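Sharing a bench with the arm: notes for the Mullthorpe packing room

Updated 13/11/2025, replaces the September sheet

Right, quick version as the long one isn't getting read. The arm picks up and sets down bottles. You still do lids, labels, checking and anything odd. Over 500 bottles a shift used to mean sore wrists by dinner, so this is mostly good news, but the job does change.

Before you start
Find the stop button. Touch it, so you know where it is.
Clear the bench. Cups, tape, phones, all of it.
Job sheet open on the Uller screen, right bottle size picked.

Running it
1. Bottle upright, pump turned the same way every time.
2. Step back. Hands off the bench.
3. Press start, watch the first grip all the way through.
4. If it slips, stop and re-place the bottle. Dont catch it.
5. Speed stays at 180 till you're signed off, then 241.

Clear bottles with pale yellow liquid in, at the arm: 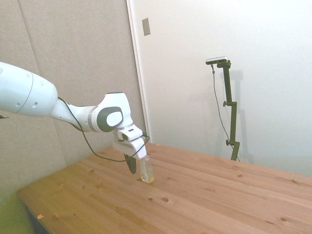
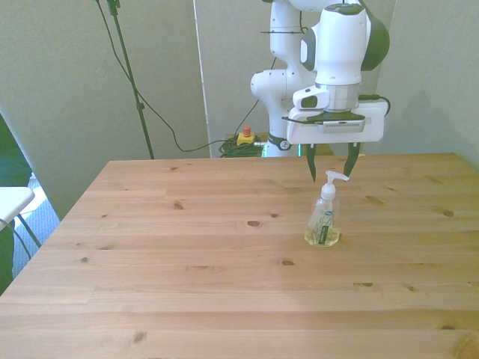 What changes for you
Less lifting, more watching. Watching is tiring in its own way so swap every half hour, and write the swap down. Breaks are the same. Pay grade is the same, we asked, Plernness site got it in writing and so did we.

Nobody is timed against the arm. If a supervisor starts doing that, tell your rep.

Faults go in the Nkosi log, not on a sticky note. Put the code (1185 is a missed grip, comes up a lot) and what you were doing at the time. Two the same in an hour, leave it off and go back to hand packing untill someone's had a look.

Lid station sheet to follow.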